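Review: Clivlow Resume and Credits Manager for Actors (desktop version)

Clivlow is a program for keeping an actor's credits, head shots, reels and press clippings in one place and turning them out as a resume, a web biography or a one-page fact sheet. I tested it with the records of two working performers. Helju Kütt has a long stage history and a few television parts. Colton Beaudoin has mostly film work, with several short films that were released under more than one title. Their files came to 302 credits between them, with a fair number of errors already in them.

Setup

Installation took 13 minutes, including the first import. The program reads spreadsheets and plain text. Column matching is done by hand on the first import and remembered after that. Dates in mixed formats were read correctly except where only a season was given ("spring tour"), and those rows went to a holding list for manual entry. The holding list cannot be sorted. With a large import this is a nuisance.

Entering credits

Each credit has fields for title, role, billing, director, company, venue and year. Stage credits add a run length and an understudy flag. Screen credits add episode, season and release title. The release title field accepts several entries, and this handled Beaudoin's short films without duplicate records. A pantomime or cabaret engagement has no category of its own and must be filed under "Theater, other." The label can be changed in the printed resume but not in the database.

Billing order is set by a number field. Ties are allowed, and the program then sorts by surname. This matches normal practice for ensemble casts.

Biography builder

The builder takes the credit list and fills in a template. There are short, standard and long templates, with limits of 200 words for the short one and 400 for the standard one. The limit is enforced by dropping the oldest credits first. For Kütt this removed a lead role at the Tomov Playhouse and kept a walk-on from last November. Credits can be pinned to prevent this, and I would pin the important ones before running the builder at all. 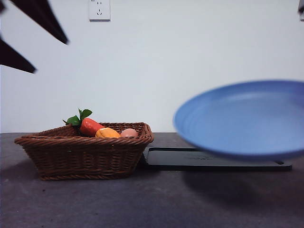
Does the biography update itself when a new credit is added?

Only the web version does. The printed resume and the fact sheet have to be run again from the Output menu, and the old copy is overwritten unless it is renamed first.

Personal details are kept apart from the credits. Age range, height, voice type, accents and union status can each be marked public or private. Private fields stayed out of every export I checked. Date of birth is private by default, and the playing age is printed in its place. Relatives and home town are optional fields and print nothing when left blank.

Head shots and reels

Photos are cropped to fit the page template, and the crop can be moved but not turned. Credit lines for the photographer print below the picture in small type. Reels are stored as links only. A broken link is marked in red at the next start of the program, with no warning before then.

Comparison

McPhee, the older product, has better search and a poorer resume layout. Relten has shared access for agents, which Clivlow lacks. An agent's office with several people editing the same client should look at Relten first.

Problems

Accented letters in names survived import but were lost in the fact sheet export. "Kütt" became "Ktt" in the heading and was correct in the body text. Ruoxi Yuan in technical support confirmed the fault and suggested exporting to PDF, which worked.

Undo goes back one step only.

Rating: 7 out of 10

Reviewed by Amrit Carrier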